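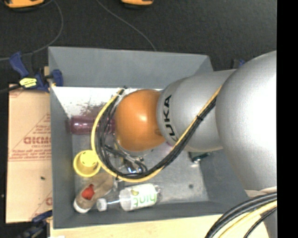 A translucent purple bottle and a yellow plastic cup in an open gray bin.

Brerkley Extends Household Plastics Collection Through October

2025-07-18

The Brerkley Department of Public Services has extended its collection of rigid household plastics through the end of October. Residents may continue to bring bottles, cups, food containers and similar items to the Ostapchuk Center on Mill Road during regular opening hours. There is no charge, and no appointment is needed.

The collection opened in the spring under the name Govis and was first planned to close at the end of this month. During its opening period the center accepted 2,443 items from residents. Of these, 1,768 were suitable for recycling and 232 were set aside for reuse. The remainder could not be accepted for either purpose and went to general waste.

"The response from households has been steady, and we see good reason to keep the service open," said Glenys Maihi, director of public services. "Many of these items do not belong in the curbside cart, and residents have asked us for years what they should do with them."

Drinking bottles and plastic cups made up the largest share of what was brought in. Food storage boxes came second, followed by lids, measuring jugs and small kitchen bowls. The department had expected more garden pots, but most of those received were too brittle to be processed and had to be turned away. Garden pots will be removed from the accepted list when the extension begins.

What may be brought

The center accepts empty rigid plastic items from the kitchen and bathroom. Items must fit through a standard household doorway and must be free of food, liquid and soap. Labels may be left in place. Caps and lids should be taken off and handed in with the item they belong to, and pump tops should be removed completely, as they contain metal springs.

Colored and translucent plastics are accepted on the same terms as clear plastics. Several residents had asked about this after an earlier leaflet referred only to "clear containers." The leaflet has been corrected, and copies are available at the front desk and at the public library.

The following are not accepted: plastic bags and film, foam trays, containers that have held motor oil or pesticide, toys with batteries, and any item with broken or sharp edges. Baby bottles are accepted for recycling but are not offered for reuse.

How items are handled

Items handed in at the center are placed in open bins and sorted by type of plastic and by condition. Scuffing and light staining do not prevent an item from being recycled. Pieces with cracks are kept apart from those in sound condition, and anything found to contain liquid is emptied and returned to the start of the process.

Recyclable material is collected by Sotix, which holds the city's processing contract for rigid plastics. Under the current terms, the company collects from the center every second week. The extension does not change the value of the contract, according to the department.

Items set aside for reuse are washed and placed on open shelves in the center's east hall, where any Brerkley resident may take them. Cups and lidded storage boxes have been the most requested. A limit of six items per household per visit applies – this has been in place since the second week of the collection and will remain so.

Xiaoqing Cao, who supervises the sorting room, said that the main cause of delay is residue left inside containers. "A rinse with cold water is enough in almost every case," she said. "Shampoo and cooking oil give us the most trouble. If a bottle has held either one, we ask that people rinse it twice and leave the cap off overnight."

Schools and businesses

A total of 38 schools, offices and food businesses have asked to take part. The service has so far been open to private households only. From the start of the extension, organizations located in Brerkley may register for a weekly delivery time, with a limit of two full crates per delivery. Registration forms are available from the center and should be returned to Kane Merrick, business services coordinator.

Food businesses are reminded that single-use cups with a paper outer layer are not rigid plastic and will be refused. Reusable plastic cups may be delivered in any quantity within the crate limit.

The department will also hold two public information sessions at the Ostapchuk Center. The first, led by Birutė Venckus of the waste reduction office, will cover the markings found on household plastics and what they mean for sorting. The second will deal with cleaning and storing containers at home. Both sessions are free, and seating is limited. Dates will be posted at the center once they have been confirmed.

Funding and next steps

The extension will be paid for from the existing waste reduction budget. No change in household collection fees is planned. A report on the full collection period will be presented to the city council after the service closes, and will include a recommendation on whether to make it permanent. Định Đàm, deputy city manager, said the report would also examine whether a second drop-off point is needed on the north side of the city.

Written comments from residents will be included in the report. They may be left at the front desk of the center or mailed to the Department of Public Services, marked "Govis." Residents who are unable to travel to the center may ask the department by telephone for a list of neighborhood pickup points – the list is updated at the beginning of each month.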